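Search this notebook

Phone-to-stand placement, wrist camera policy

December 3, 2022 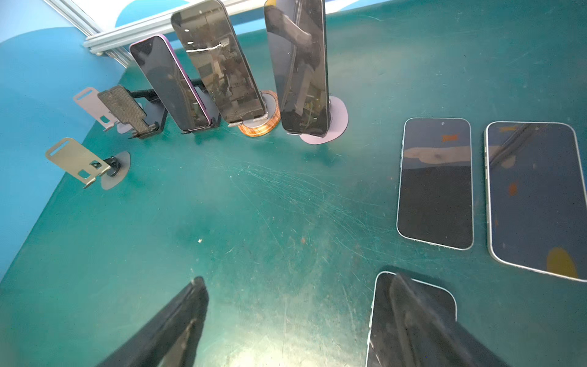

So the question I wanted to settle before the weekly write-up is whether the regrasp trick from October is really buying us anything, or whether we just got better at collecting demos. Quick recap for whoever reads this after me: the old policy picks a phone off the mat and goes straight for the stand in one continuous motion. The new one (I've been calling it Udero in the config files, so that's its name now, sorry) lifts the phone a little, stops, takes a fresh look through the wrist camera, and only then commits to an approach. If the phone has slipped or rotated in the fingers, it can put it back down and try again.

I trained both on exactly the same data, all 2,741 demos, same seed, same number of steps. The Plestanbridge people kept asking for that comparison and they were right, the October numbers mixed two datasets and I should never have put them in one table!

Ran 44 trials per policy today. Straight-through policy failed 18 times. Udero failed 2 times. I checked that second number by going back through every video because I didn't believe it, and it holds up. I counted a failure as anything where the phone wasn't standing by itself after the gripper let go, so leaning on its neighbor is a fail, even when it looks kind of OK.

Where the old one goes wrong is mostly what I expected. It grabs a phone near a corner, the thing swings a few degrees on the way up, and by the time it gets to the stand the bottom edge is off to one side and it just keeps pushing. It has no idea. The force limit catches it and we get the sad beep. A few others were plain missed grasps, fingers closing on the mat next to the phone, and I don't think the regrasp step deserves credit for those going away. More likely the extra look changes what the early layers pay attention to, but that's me guessing.

Glass is still a pain. A dark phone screen is basically a mirror, so the wrist camera gets bright streaks off the lights and bits of the arm looking back at it. Both of Udero's failures were on phones lying flat with a strong reflection across them, and in both the grasp point landed on the reflection and not on the phone's edge. I tried turning off the lamp over the bench for a few extra runs (not in the 44) and it seemed calmer, but then the stands get murky, so I put it back on.

Things to be careful about when quoting this:

The stand types are all ones from training. I haven't tried the Fagerlund stand yet, the tilted one that came in the last order.

I set up the starting layouts by hand, and I know which layouts are hard, so I probably went easy without meaning to. Next time I'll use the random layout script and just do what it tells me.

Udero is slower. The pause and second look are very noticeable when you stand there watching it, and when it decides to regrasp you have time to go get coffee (well, almost). I didn't log cycle time properly today, dumb, will add a timestamp at release.

To do: rerun with the random layouts, then the Fagerlund stand, then an ablation where the arm pauses but doesn't get the new image. That last one is the one I care about most – if pausing alone fixes it, the whole story is about the arm settling and I have to rewrite half the draft. Checkpoints and videos are on the Brendow drive in the phones folder. Please don't rename anything in there until I've finished the plots.

Oh, and the mat is getting really scratched up. Doesn't seem to bother the policy, but I'd like to know what happens when we swap in a new one, so let's save the old one and not toss it.

Contact the lab | © 2022 Brendow Manipulation Lab | Back to top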